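Maksym Kuzmenko
@mkuzmenko

Short thread on pencil cases, the hard hinged kind. I have been sorting desk supplies at the studio since October and have opinions on tray depth.

1/ The problem with soft pouches is search time. Everything migrates to one corner and the thing you want is under it. A rigid clamshell fixes this by being shallow. One layer, all of it visible, nothing to dig through.

2/ Current candidate is a white plastic case with a rounded lid and a tray with a raised rim. No dividers added by me. Long thin items go along the back edge, parallel to the hinge. Thick items go in the middle, where the lid has the most clearance.

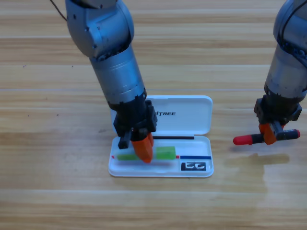

Thin black rod at the back, green pieces in the middle.

3/ On clearance. If the lid needs any pressure to latch, something is stacked. Take it out. Plastic hinges fail from being forced shut over a glue stick far more often than from being opened.

4/ I tried the Noromora zip case before this. It holds more, 415 g packed, and I stopped carrying it within a week. The Moroz tin is lighter but the lid comes off completely and now I own a tin and no lid.

5/ Before loading, check how far the lid goes back. Some hinges stop at upright and the lid then sits between you and whatever is behind the case. One that folds down onto the table is easier to load from any side, at the cost of twice the desk depth. Lettering on the lid is a decent orientation mark too – I keep it reading the same way every time.

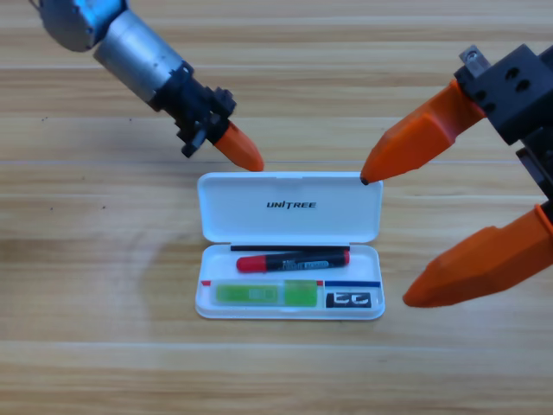
LOADING ORDER

6/ Longest item first, then thickest, then whatever is left. Glue sticks and markers are the awkward ones. Both roll and both are thicker at the cap than people expect.

7/ Cap check before anything goes in. Push the cap until it seats. A glue stick should be wound all the way down first, otherwise the cap flattens the end and you lose 2 mm of glue every time.

8/ Glue stick goes in on its side, cap to the right. Marker goes next to it with the cap at the opposite end, so the two thick parts are not competing for the same bit of tray. 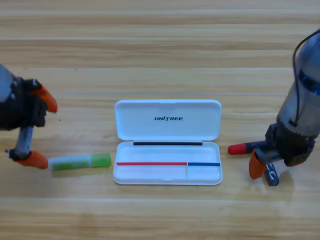 Hanna Hladun
Disagree on alternating the caps. If they all face one way I can pull the right marker without looking, and I would take that over a few mm of tray.

Maksym Kuzmenko
Fair for a case with only markers in it. With mixed widths I still run out of room. Will try it your way in the Grurnari case, the tray there is wider.

9/ Last one. Empty the case every 7 days or so and wipe the tray. Eraser crumbs collect in the corners and end up stuck to the glue.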